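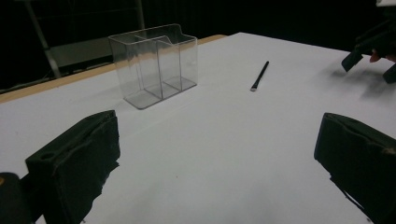
Bristol, December

Call for participants: household words of Thai families in Britain

Ratanaporn is a small publisher of bilingual books. We are preparing a dictionary of the words which Thai families in Britain use at home, and we are looking for people who would like to give us their words.

I should explain what kind of words we mean. When a family speaks two languages for a long time, it starts to make a third one, only for the house. My own daughters say "gin-ing" for eating, and in our kitchen the fish sauce has a name that I will not write here, which came from a mistake of my younger girl when she was small. Such words are not in any dictionary. Children go away to university and the words are lost, or they are remembered only at New Year when everybody is at the same table.

The collection is called Ferora and has 3,069 entries at present. Most of them were given by families in London and the south coast. We have very little from Scotland, from Wales and from the north of England, and almost nothing from fathers. Isan, Southern and Northern Thai are also weak in the collection, and we would be glad to hear from speakers of those.

Who can take part

You must be 18 or older and live in the United Kingdom. At least one person in your home should speak Thai or a regional language of Thailand, but it does not have to be you. Husbands, wives, stepchildren and lodgers are welcome to send words. You do not need to be able to read or write Thai. If you can write the word only in English letters, please write it as you hear it and we will call you to check the sound.

What we will ask you to do

First there is a telephone conversation in Thai or English, which lasts less than an hour. Pichit Wiriya makes these calls and he is patient. He will ask about food, the weather, illness, money, pets, things that are broken, and what you call your relatives when they are not in the room. Please do not prepare a list for this. The people who prepare a list usually give us polite words.

After the call you keep a notebook for six weeks. We send the notebook by post. Each time you notice a family word, you write down the word, who said it and what was happening. On some days there will be nothing and you can leave the page empty. Please do not invent something to fill it. We have had notebooks with four words which were very useful to us.

At the end we ask for one longer text, up to 200 words, on one word you like. It can be in either language. Spelling and grammar are not important, and our editor will send you every correction before it is printed. You can say no to the corrections.

Payment

Each participant receives £60 when the notebook comes back to us, and one copy of the printed book. Postage is paid both ways. If two people from the same home take part, each one is paid, but we ask them to keep separate notebooks. The first printing will be 2,000 copies. We do not pay royalties for single words, and I prefer to say this clearly now so that there is no bad feeling later.

Your name and your privacy

You may appear in the book with your full name, your first name only, or without a name. You can change your decision until the pages go to the printer. We will not print the names of children. The telephone call is recorded so that we can check the tones, and the recording is deleted after the entry is finished. If a word would embarrass somebody in your family, tell us and we will remove it, also when it is a very good word.

How to apply

Please write to Wichai Chaiyaporn, editor, at the Ratanaporn office, using the contact form on this site. Choose "Ferora" as the subject. Tell us where you live, which languages are spoken at home and by whom, and a good time for Pichit to ring you. He can call in the evening on any weekday except Tuesday. One family word in the message would be nice, but it is not a condition.

We read the applications in the order they arrive, and we close the form when we have enough people from each region. Those who applied for the previous round and did not get a place are asked to apply again, because we did not keep the old addresses.

Parents often ask if teenagers can join. They cannot have their own notebook, but you can write down what they say, with their permission. Please ask them first.

Wichai Chaiyaporn
Editor, Ratanaporn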